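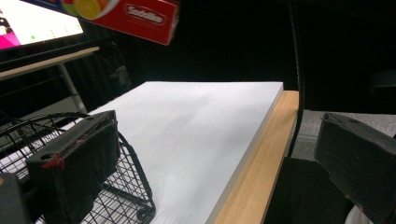 Lekley grasping study: frequently asked questions

What is the study about?
Lekley is a method for teaching a gripper to pick up and put down household packages. A person carries out the task with a hand-held gripper, the camera on it records the motion, and a policy is trained on those recordings. The question we set out to answer was how few recordings are needed when the packages are varied enough.

How many recordings did you use?
The full set has 3,021 recordings. We also trained on smaller sets drawn from it, the smallest with 100.

Which objects are in the set?
There are 31 packages. Most are printed cardboard boxes, and several are long and narrow. Long boxes are harder than they look. A grip far from the middle lets the box swing, and the policy has to allow for that when it lowers the box.
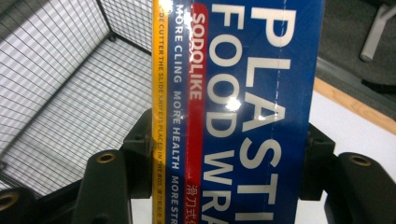 Plastic food wrap box held upright between the gripper fingers, with a white wire mesh basket behind.

Does the method read the text on the packages?
No. There is no text recognition step. The policy gets the camera images and the finger opening, nothing else. Large print probably helps it tell which way a box is turned, but we have not tested this on its own.

Do shiny surfaces cause trouble?
Sometimes. Glare can hide an edge at the moment the fingers close. We left those recordings in, and policies trained with them did better on glossy boxes than policies trained without them.

Why wire baskets?
They are common in homes and they are awkward to see through. The Lengyel baseline, which relies on depth, often placed the basket wall too far back. Lekley uses color images only and made this mistake less often.

How was it tested?
Each policy was given 24 trials per package. A trial counted as a success if the package ended up in the right place and stayed there after the fingers opened. Dropped packages counted as failures, even if they landed in the right place.

What does it still get wrong?
Two packages lying flat against each other - it tends to grab both. It also does poorly when the fingers cover most of the package on approach.

Can I use a different gripper?
Yes, if it has two fingers and a similar opening. We moved the policy from the Somo gripper to the Lelen one with no new recordings. Results dropped a little on the widest boxes.

Is the data available?
The recordings and training code will be posted on the project page in July. The trained policies will follow later.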